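Ticket: Daily aspects going out on wrong days / Moon sign wrong for subscribers
Opened by: Rianne Kuipers
Product: Grestus chart engine, newsletter add-on
Priority: high (was medium)

Opened 3/28/20

Symptom. Daily forecast email says Moon in Taurus, the web page says Moon still in Aries. Same day, same template. Subscribers writing in, not happy. Had up to 80 messages by lunch, most of them polite, a few very much not.

Affects: email only. Web page matches my printed ephemeris. Natal charts ok as far as I can see, havent checked all.

Steps so far

1. Cleared the cache on the newsletter add-on. No change.

2. Re-sent test mail to myself and to Jansen. His showed Taurus, mine showed Aries. Same mail!! Different sign. So it's per-reader, it isn't the template.

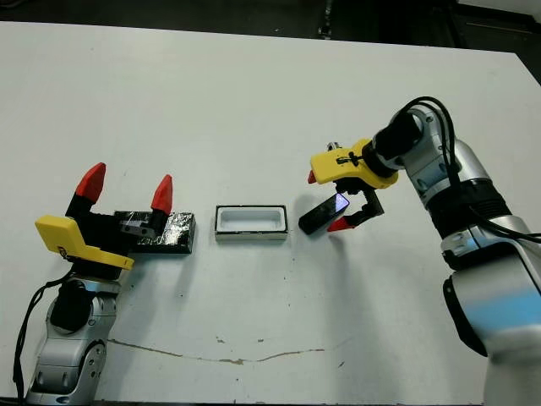 3. Compared account settings, mine against Jansen's. Mine has a birthplace and a time zone. His has birthplace blank. Filled his in, re-sent, now Aries. So blank birthplace = wrong Moon.

4. Pulled the list of accounts with blank birthplace. 800. Explains the post bag.

5. Looked at what the engine does with a blank. Falls back to a default place, and the default is set to something very far east. Moon changes sign in the evening our time, so for them it's already tomorrow and already Taurus. Planets that move slowly look fine, which is why no one spotted it with Saturn or Jupiter. Mercury would be out by a degree or so, who checks.

Note to self, the void of course times are wrong too for the same people. Two readers put off signing things because of it. Have written to both.

6. Asked Ralitz (they host it) if they changed anything. Reply: server clock moved to UTC in the last upgrade, "should have no effect on content". Well. Asked them to confirm date of upgrade. Waiting.

Later. Ralitz confirm. Upgrade went in the night before the first complaint. Before that the blank accounts used the server's own local time, which was near enough to ours. After, the engine sees UTC, decides thats "not set" and goes to its built-in default. Two faults on top of each other.

7. Tried setting the default place in the Grestus admin page. Saves, says "saved", goes back to old value on reload. Tried three browsers. Same.

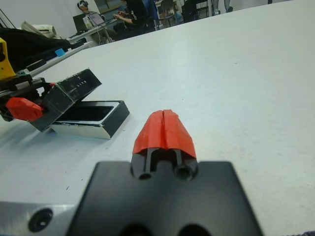
Issue 51

Related, linked by support: "Default location does not persist after save". Opened by someone at Zultberg, same version as ours. Their workaround is to edit the settings file by hand and restart the engine. Warning in the thread: orb settings get reset to factory when you do this, so write them down first. I use tighter orbs than factory for the minor aspects, semisextiles and quincunxes especially, otherwise the daily page fills up with rubbish.

8. Wrote down orbs. Edited file. Restarted. Orbs did reset, put them back. Default place now stays put.

9. Test mail to a blank account: Aries. Good. Second blank account: Aries. Third: Taurus again, argh. That one had a cached chart from yesterday. Cleared stored charts for the blank accounts only, left the rest alone. Third one now right.

10. Full send is 3000 readers so not doing that until tonights run. Queue paused till then. Correction note drafted, short, says the sign was wrong for some people and the aspects text itself was fine. Jansen wants it longer with an explanation of time zones. No.

Still open
- support to fix the save button
- sign-up form should insist on a birthplace, or at least a country
- house positions in the weekly for blank accounts, probably nonsense all along, need a proper look
- the retrograde box in the weekly, does it use the same default? think so, check 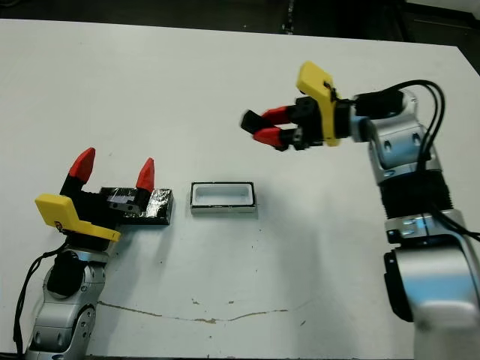
Does a reader with no birth time need to do anything after this fix?
Nothing for the daily forecast, as it only uses date and place. If birth time is blank the chart is cast for noon and the rising sign is left off, same as before.

Update, after evening run. Mails went out, checked six by hand against the ephemeris, all correct incl. void of course. One complaint in since, and that was about the tone of the Capricorn paragraph, separate matter. Dropping priority to medium. Leaving ticket open for the save button, support say September at the earliest.

RK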